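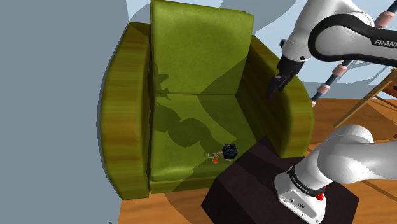

Ilse Hinrichs

Roboter räumen auf, vorerst am Rechner: Zwischenstand im Projekt Zitell

Das Institut Frerichs hat am 9. Mai 2025 den Zwischenbericht zum Projekt Zitell vorgelegt. Untersucht wird, ob handelsübliche Roboterarme einfache Aufräumarbeiten in Wohnräumen übernehmen können. Sämtliche Versuche des ersten Abschnitts, der im Januar begann, fanden in simulierten Räumen statt.

Zu den Aufgaben gehört das Abräumen von Sitzmöbeln. Auf dem grünen Sessel liegen zwei kleine Gegenstände dicht beieinander, ein dunkelblauer Würfel mit Gittermuster und ein flaches, silberfarbenes Metallteil mit zwei roten, runden Teilen. Der Greifer des Franka-Arms befindet sich über der Armlehne. Solche Anordnungen stellen nach Angaben des Instituts hohe Anforderungen an die Planung der Bewegung, da der Greifer den einen Gegenstand aufnehmen soll, ohne den anderen zu verschieben.

Insgesamt wurden 417 Durchläufe ausgewertet. Bei einzeln liegenden Gegenständen wurden 90 Prozent der Aufgaben ohne Eingriff abgeschlossen. Lagen zwei Gegenstände unmittelbar nebeneinander, fiel der Anteil deutlich geringer aus. Flache Teile auf gepolsterten Flächen bereiteten die größten Schwierigkeiten. Auch Schattenwurf auf dem Stoff führte wiederholt zu einer fehlerhaften Bestimmung der Lage.

»Von einem Einsatz im Haushalt kann derzeit keine Rede sein«, erklärte Projektleiter Mattes Reinholz bei der Vorstellung des Berichts. Die Ergebnisse ließen sich nur eingeschränkt auf reale Wohnungen übertragen, insbesondere das Nachgeben von Polstern werde in der Simulation vereinfacht abgebildet.

Der zweite Projektabschnitt ist auf neun Monate angelegt. Vorgesehen sind Versuche mit realen Möbeln in acht Musterräumen, die das Unternehmen Plelter am Standort Elstead bereitstellt. Der Zwischenbericht kann bei der Geschäftsstelle des Instituts angefordert werden.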